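Last updated: January

Posted in January by Vy Triệu

My table and a lot of glass

I've been wanting to write about this table for ages, and I finally have the time, so settle in! I started mixing my own inks last fall (walnut, onion skin, one truly awful beet batch) and it has completely changed how I feel about work surfaces. Give me something plain and matte and I'm happy. Color shows up so well against a quiet background, and I love how it shifts as the light moves over it.

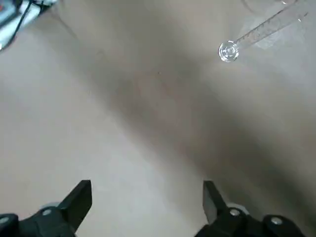
Beige, with one big soft shadow running across.

Thu Tăng had told me to go white. I'm so glad I didn't! White glares at me by the end of an afternoon, and clear glass is hard enough to find already. My trick for small things is to have something bright near them. A dot of strong blue on a pale table is impossible to miss, and the see-through stuff beside it is the opposite. I squint for it every time.

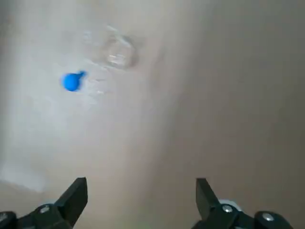

How do you keep clear pieces from getting lost?
I put them back in the same spot after each use, and I run my hand slowly over the table before I wipe it down.

The part I look forward to most is picking the glass for a new color. I have 14 pieces now, and the small beaker is still my favorite thing to pour from. It sits well back from the near edge so my sleeves can't reach it, with the desk behind full of the usual cables and the keyboard. One day I'll sort those cables. Maybe when I've used up all 200 labels I bought.

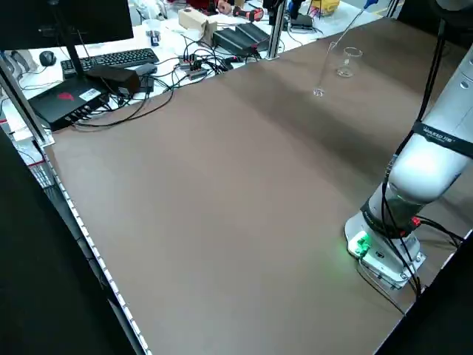 Bowls, bowls, bowls

I used to think a bowl was too wide for ink. Then Piroska Sárközi gave me a glass one she wasn't using and I was hooked. You can stir in it properly, you can see the color from every side, and it washes up in no time. My onion skin batch (number 12 in the notebook, which I've named Nudel for its noodly yellow) was stirred in a bowl from start to finish.

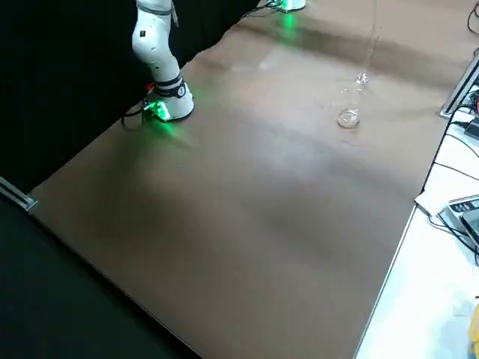
Photo: Thảo Lưu

Clear glass on brown looks so good to me, like tea things on a tray. Next up is black tea and iron, and I want to try it at two strengths on the rough paper Amancay Quezada sent. If you have a good recipe for green, please leave it in the comments. Mine keeps going gray by the second week.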